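How much bubble wrap for a small move, and where do I keep the roll?

Shona Tomoana
Hello all! I'm moving from Dostham to Vurkbridge in March, only a two-room flat, but I have 118 glasses and little bottles (my grandmother collected, and now apparently so do I). Is one big roll enough? And how do you stop it from unrolling all over the floor while you pack?

Hemant Srivastava
One is never enough. Buy 2.

Ida Brandes
Oh, I do feel for you, I packed up my aunt's house last year and we were at it for days! For small bottles one tall roll goes further than you'd think, as long as you cut the pieces first and tuck socks or tea towels in between. Empty anything that has liquid in it, or at least tape the stopper down — I lost a good tablecloth that way. As for the roll, I stand mine upright and keep a round bin close by for scraps and old cloths. Leave the label on too, so you can buy the same kind again.

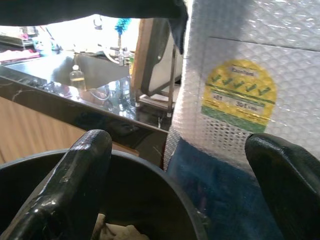
Bubble wrap standing up, label still on, with the black bin beside it.

Good luck with the move, and do tell us how the glasses get on!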